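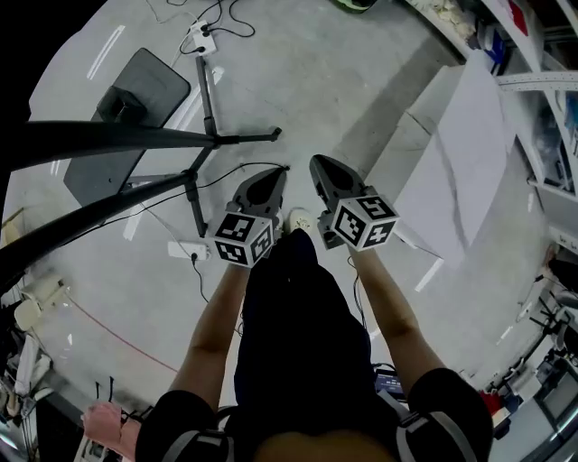 The hand-held gripper trials at Zistik moved into their second round in June, and the crew is having a great time with them. The idea is simple enough: before anyone spends money on new fingers for the robot arms, a person wears out the candidates by hand. Each tester holds two grippers, one per arm, and works through a set of household jobs while the tracking software follows along. The pair on trial now has pointed gray fingers with a black inset, and every gripper carries a white cube printed with black-and-white square patterns. Those cubes are how the software works out where each hand is and which way it's tilted, and they do the job of a whole lot of wiring.

Three finger designs are in the running. The first came from Bhatt, a small workshop that has supplied Zistik with spare parts for years, and it's the stiffest of the bunch. The second is from Cestimik, softer at the tip and a little wider. The third was drawn up in house under the name Tinberg, and it borrows a bit from both (the team is trying hard not to play favorites, with mixed success).

Every design gets 30 runs of the same task list. Testers fold a dish towel, pick a coin up off a flat surface, unscrew a jar, hang a mug on a hook and pull a plug from an outlet. The towel was supposed to be the hard one. So far it's been the coin! The stiff Bhatt fingers slide right under the rim if the approach is low enough, while the Cestimik tips tend to squash down and push the coin along. Put a mug in front of them, though, and the soft tips win easily, with a nice quiet grip on the handle and hardly any slipping.

Tinberg has been the surprise of the round. It isn't the best at any single job yet, but testers keep asking for it when they get to pick, and several said their wrists felt better at the end of a session. Weight is probably part of that. The trigger spring is lighter too, and the team plans to put the same spring in the other two designs to see how much of the difference goes away.

Tracking has had its own share of fun. When both hands come in close over a small object, one cube can hide the other from the headset camera, and the software has to guess for a moment. Turning the cubes outward a little helped right away. A newer version of the controller software also smooths over those short gaps, and the recorded paths now look much more like the way people really move. There's still a wobble when a tester reaches far off to one side, and that one is next on the list.

The results so far are early and the runs aren't finished, so there's no winner to announce. Cestimik is already sending a firmer version of its tip, which should arrive in time for the next round, and Bhatt has agreed to try a rounded edge. Once the hand-held runs are done, the best two designs will be mounted on a pair of arms and put through the same jobs, coin included. Drawings for the Tinberg fingers will be posted on the project page after that, along with the full task list for anyone who'd like to try it on their own bench.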